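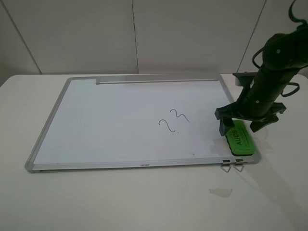

Kivulico to open evening numeracy courses for adults in Nollby

Kivulico, the adult learning charity, will offer 144 free places on its evening numeracy courses in Nollby from April. The courses are open to anyone aged 19 or over who does not hold a formal qualification in mathematics.

Each course runs for eight weeks, with one session a week beginning at 6.30pm. Groups will be limited to 12 learners. Sessions cover household budgeting, reading a payslip, percentages, decimals and measurement, and learners may bring their own bills and letters to work from.

The programme is funded by the Akbari Foundation, which has supported the charity's literacy classes in the neighbouring district of Votach.
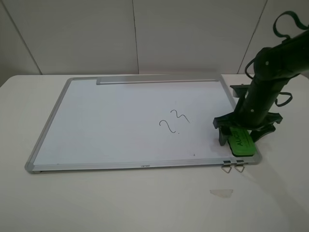 Nhi Ninh said that many adults had put off returning to mathematics for years, and that a small group in the evening was often easier to join than a college class. She added that no test would be set at the first session.

Learners who complete the course will receive a certificate of attendance and may apply for a place on the next level. A contribution of up to £25 towards travel or childcare is available on request.

Applications can be made in person at the Kivulico office in Nollby or by post.

ENDS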